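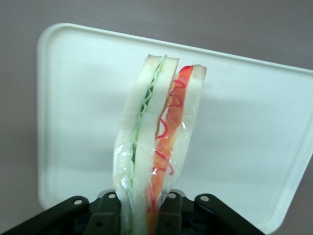 Grelluder Brings Wireless Classroom Audio to All 7 Wokley Schools

August 10, 2023

When students in the Wokley school district head back in September, they'll be able to hear their teachers from every seat in the room. Grelluder has finished putting its classroom sound system into all seven of the district's schools, and the last of the 304 rooms went live this week!

Each room gets a pair of ceiling speakers, a small receiver by the whiteboard and a pendant microphone that the teacher wears around the neck. A second handheld mic goes from desk to desk during discussions, so a shy reader in the back row can be heard up front without having to shout. Both mics charge in the same dock and run for over five hours, long enough for most of a school day if they go back on the dock at lunch.

The project began with a trial at Pisharody Elementary, where three classrooms used the system through the spring. Teachers there said they were going home with their voices intact (a big deal by Friday, as anyone who has taught second grade will tell you), and they asked to keep the equipment over the summer session. The district said yes, and then ordered it for everyone else.

Gyms and music rooms were the tricky part. Hard floors and high ceilings make speech bounce all over the place, so those spaces have extra speakers mounted lower on the walls, with the volume on each one turned down. It makes a wonderful difference, especially for students who use hearing aids, and the receivers can send sound straight to a personal listening device too.

Training for staff runs through Skillusum, the district's online course site. The main lesson covers pairing, muting and what to do when two rooms next door to each other pick up the same channel. Substitute teachers can sign up as well, and a printed quick-start card will be taped inside the cabinet door in every room.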